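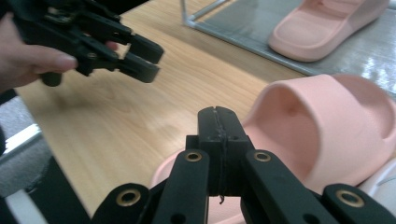
Jul 2, 2022

Went to the open day at Tastis today. I signed up back in spring and had half forgotten about it until the reminder came. The first room they took us into was for the hand-held grippers, and I stayed in there longer than anywhere else. They are black plastic, with jointed links and brass rings set into the ends of the links, and you hold one in your hand and work it yourself. The job on the table was a pair of pink slide sandals. One was on the wood part of the table and the other was farther back on a shiny gray panel. I would have guessed they'd start people on blocks or cups. I liked that it was sandals.

I should put down how the day went in order, or I'll lose it.

I left the house at 8 and took the 14 bus out to Ellthorpe. The stop is at the bottom of the hill and the building is at the top. It used to be a furniture warehouse and you can still read the old loading bay numbers on the outside wall. At the front desk they gave me a sticker with the wrong last name on it and I wore it all day. There was coffee in a big steel urn and a plate of oatmeal cookies. I had two. By the time the talk started over 50 people had come in, which the woman at the desk said was more than they had chairs for. I stood by the radiator.

The talk was by Katsuhiko Sakamoto. He runs the handling group. He spoke for twenty minutes without slides and I followed most of it. His main point was that picking things up is still hard for a machine when the thing is soft or an odd shape, and that the best way they have found to teach it is to have people do the job with the same kind of fingers the machine has. So a person holds the gripper, does the task, and the movement is recorded. Later the robot arm learns from a big pile of those. He said they had 872 good runs of one task so far and needed more. Somebody asked what made a run bad. He said dropping the thing, mostly, or a person stopping to scratch their nose.

After that they split us into groups. Ours had Haruto Nakajima, who is a technician there and looked to be in his twenties. He talked fast but he answered everything he was asked. He showed us how to hold the gripper, which is lower down than I wanted to hold it. He said everybody chokes up on it at first, like a pencil. You squeeze and the two fingers come together. You let go and they open. The linkage does the rest. He pointed to the pivots as he went along and explained which ones wear out.

I got my turn fourth. The thing weighs more than it looks. My first try at a sandal I went for the sole from the side and it just slid away from me across the table. Haruto said to go for the strap. I put one finger inside the opening and one on top and squeezed, and that held. Lifting it was fine. Setting it down was the part I was bad at. I kept letting go too high and it would land with a slap and turn. He told me to wait until I felt the table push back. On my next try I did feel it, and it stayed where I put it.

Then the second one, and you are supposed to put it next to the first with the toes the same way. That took me a good long while. The foam gives when you squeeze it so you can't tell how hard you're holding. My wrist was tired by the end. I've folded sheets in a hospital laundry for nineteen years and I thought I would be quick at anything to do with hands, and I was slower than the boy ahead of me, who I think was in middle school. He had it down after one try.

A man in our group wanted to know why you don't just make a better hand with five fingers. Haruto said they have one, in a cabinet, and it's broken. Everybody laughed but he went and got it and it really was broken.

Lunch was sandwiches in the hallway. Egg or ham. I sat on the stairs with a woman who had driven down from Prulldale with her father. She teaches shop class and was trying to work out if she could get a gripper like that made with her students. She had drawn one on the back of the program and asked me if the links looked right. I told her I thought the outer ones should be longer but I wasn't sure.

In the afternoon we saw the arms. There were 4 of them in a long room with a yellow line on the floor we had to stay behind. They call that room Ishida, and I never found out why. Three were switched off. The one that was running was putting towels in a bin. It would come down, pinch a corner, lift, and wait a second as if it was making up its mind, and then move over and let go. It missed a few. When it missed it went through the whole motion anyway with nothing in its fingers, and dropped nothing in the bin, and came back. I watched that longer than I meant to. The towels were the thin white kind and I could have told them those are the worst ones to grab, they stick to each other. I did tell the young man who was minding it. He wrote it down.

I asked him if they thought about laundries at all, and he said yes, but folding was a long way off and sorting would come first. I said sorting is the part we'd be glad to give away. He asked what we sort by and I went through it with him, the color bags and the reject pile and what goes back for stains. He had not heard of a reject pile. We talked until the next group came in.

Missed the 3:40 bus and waited for the next one on the bench at the bottom of the hill. It was hot and there's no shade. Read the rest of the program. They want people to come in on weekday evenings and do runs, two hours at a time, and they pay a little for it. I circled the phone number. I would have to see how my wrist is.

Home by six. Heated up the rest of the chili. Called Denise and told her about the sandals and she asked what size they were, and I said I hadn't looked. Need to buy stamps and call about the gutter.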